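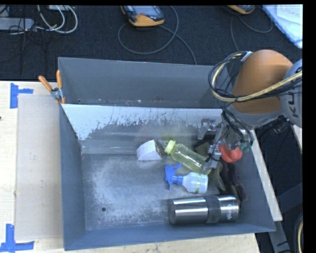

Gauthier divided metal bin — 7 months in

Quick one, I have dinner on. Bought this in the fall from the Wesport outlet for the mudroom table, where all the bottles end up. Sports bottles, spray bottles, the steel tumbler, small boxes of who knows what. It replaced a plastic tub that split.

Good stuff first. It's big. Tall flared sides, so you can toss things in without aiming much and they stay put. Bottles lying on their sides are fine, I quit trying to stand them up. Doesn't slide around on the wood. Grey goes with everything, or at least with my table.

The divider. Slopes, runs the whole width, and leaves you a skinny section at the back. Too skinny. My tumbler won't go in there unless I jam it, so everything lives up front and the back stays empty most weeks. Wish it lifted out.

Finish is the real complaint. The light coating on the divider has worn off in ragged patches, darker metal underneath. Floor of the front part is bare and scuffed all over, cloudy scratches, worst on the left. I'm not gentle but I'm not throwing bricks in it either. Walls have held up alot better.

Also there's a small round hole in the floor, toward the left. Drain? No idea, the leaflet doesnt say. Don't pour anything in.

Noise — steel on steel at 6 am, you will hear it upstairs. A dish towel on the bottom helps some.

Paid $30 on sale. At that price yes, at full price no. Looked at the Destine one too, nicer paint but shallow.

3 stars out of 5. Would go to four with a removable divider.

24th April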